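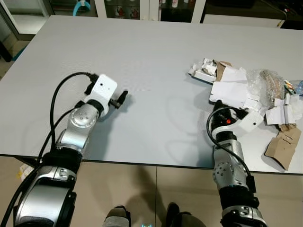 Skistach work table, white matte top, with packaging waste on the right half of the surface.

Skistach Work Table

Category: Packing and sorting furniture
Supplied by: Jodau
Top finish: Matte white
Top shape: Rectangular
Availability: To order

Product description

The Skistach is a large rectangular work table supplied to packing rooms, school workshops, returns counters and other places where goods are opened and their wrapping is set aside. The top is flat and plain. It has no raised lip, tray or divider, so that waste may be swept straight from the surface into a bin or sack held at the edge.

The matte finish was chosen after trials at the Adebisi returns depot, where staff had previously worked on gloss tops under strip lighting. Vignesh Joseph, who managed the trials for Jodau, reported that small items such as staples and slips of clear film were easier to find on the matte surface. Customers who prefer a gloss top should refer to the Lenano range, which is listed separately.

Sorting packaging waste

The table is suited to sorting by hand. Mixed waste is normally tipped on to one half of the top and the other half is kept for material that has been checked. Brown cardboard strips, torn pieces of white card box and crumpled inner paper can be spread out and separated. Larger pieces should be taken from the pile first. Items which may still contain a part or a leaflet should be opened before they are put with the card.

Where two persons share a table, they should stand at the same long side and agree beforehand which end is to receive the unsorted material. Purchasers who intend to work from both sides are advised to allow clear floor space of at least 80 cm along each long side.

The top must not be used as a cutting surface. Knives leave fine lines in the finish which hold dirt and cannot be polished out. A cutting mat may be ordered with the table and should be lifted each time the top is cleaned.

Delivery and assembly

The table is delivered in 2 cartons. The top is packed on its own and should be carried upright by two persons. The legs, fixings and printed instructions are in the second carton. Assembly requires the key supplied and a soft cloth or blanket on which to lay the top face down. All bolts should be fitted loosely before any is fully tightened, and they should be checked again after the first month of use.

Both cartons should be inspected on arrival. Damage to the top must be reported within 5 working days and the carton kept until a reply has been received. Jodau will collect the empty cartons from customers within its own delivery area when a further delivery is made to the same address.

Cleaning and care

Dust and paper fibre should be removed with a dry brush at the end of each session. The top may then be wiped with warm water and a mild soap. Marks left by parcel tape will usually come away with a damp cloth held on the spot for a few minutes. Scouring pads, bleach and solvent cleaners will make the finish shiny in patches and are not covered by the guarantee.

Ink from printed cartons can pass to the surface if damp card is left lying on it overnight. The top should be cleared before the room is closed.

Spare parts

Replacement feet, bolts and tops are held in stock. Orders should quote part number 46 for a replacement top in matte white. Feet are sold in sets only. Tops bought as spares are supplied without bolts, and the original bolts may be used again if the threads are sound.

Guarantee

The table is guaranteed for 5 years against faults in materials and making. The guarantee does not extend to cuts, burns or staining, or to tables which have been kept outdoors.

Enquiries

Questions about orders, room layout and the loan of a sample top should be addressed to Tuulikki Aaltonen, Customer Office, Jodau. The office is open from 9 am until 4.30 pm. Prices are reviewed each March, and written quotations made before the review are honoured until the end of the following month.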